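Search this site Popular: salads, sheds, slow cookers

We use cookies to remember what you like. Accept all / Manage settings

The great pretend greengrocer's

Lụa Lã

My niece opened a shop on my living room floor in November and I have been a loyal customer ever since. I've bought the same carrot off her more times than I can tell you. It costs 30 of something (she's never settled on a currency) and I'm expected to hand it straight back so that it can be sold again, which I'm told is how shops work.

I'd forgotten about toy vegetables. We had a few at home when I was small, mostly chipped, and a tomato that had lost its stalk and spent years being an apple. What I didn't know is how good they've got! Somewhere between my childhood and hers, the people who make them started going to proper markets. You can get radishes now. You can get leeks, and bundles of beans, and leafy sprigs that would pass for coriander if you squinted at them from the sofa.

So I went a bit mad. I spent a wet afternoon at Rathore, the secondhand toy place in Clistwood, where the play food lives in tubs by the back door and you're allowed to rummage for as long as your knees hold out. I came away with a bag of 38 pieces and paid less than I would for lunch. There was a whole fish in it, which has since been banned from the shop for frightening the onions.

My friend Cúc Đặng, who ran a playgroup in Ramesham until last year, thinks I overdid it. Her view is that a small child wants a dozen things at most, and that the thirteenth just goes under the fridge. She's also very firm on trays. "Put it in a box and they tip it out," she told me. "Put it on a tray and they carry it about like a waiter." I've tested this and she's right, although I would add that the waiter does sometimes trip over the rug.

The tray matters more than I'd have guessed. I started with a shoebox, moved on to a Wirnix cake tin (too deep, everything good sank to the bottom) and finally saw sense. Low sides and a bit of a lip, so that you can see what's for sale and reach in without digging. Green is nice, if you're fussy like me, because it looks like something off a market stall. And if the sides have slats you can poke the odd leaf through them, which my niece considers the height of shopkeeping.

Then there's the question of what else goes in with the veg. I had strong opinions about this at first. I wanted it to look pretty, all the reds at one end and the greens at the other, long things lying down one side. That lasted until she arrived, had a look, and dumped a big white container on the lot.
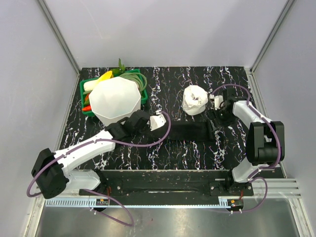 I used to tidy it all up after she'd gone home. I don't so much any more, as she remembers exactly where she left everything and there are words if the beans have moved. What looks to me like a heap is, apparently, a shop that's shut for the night. The bowl is the roof, or the till, or on one memorable visit the bath.

If you're starting a shop of your own, I'd say buy the long awkward vegetables first. Round ones roll. A leek stays where you put it, it can be a telephone or a sword when trade is slow, and it's very satisfying to carry home under your arm. Get something stringy too if you can find it. Ours does duty as beans, noodles and, last week, hair.

Wash the lot in warm soapy water when you get it in, wooden ones excepted. Those just want a wipe with a damp cloth and a dry on the windowsill. Cúc swears by an old toothbrush for the creases in peppers and I've come round to that as well.

I still haven't found a decent cauliflower. Rathore had one but it squeaked.

807 shares 30 comments

Get our weekend letter. Enter your email address Sign up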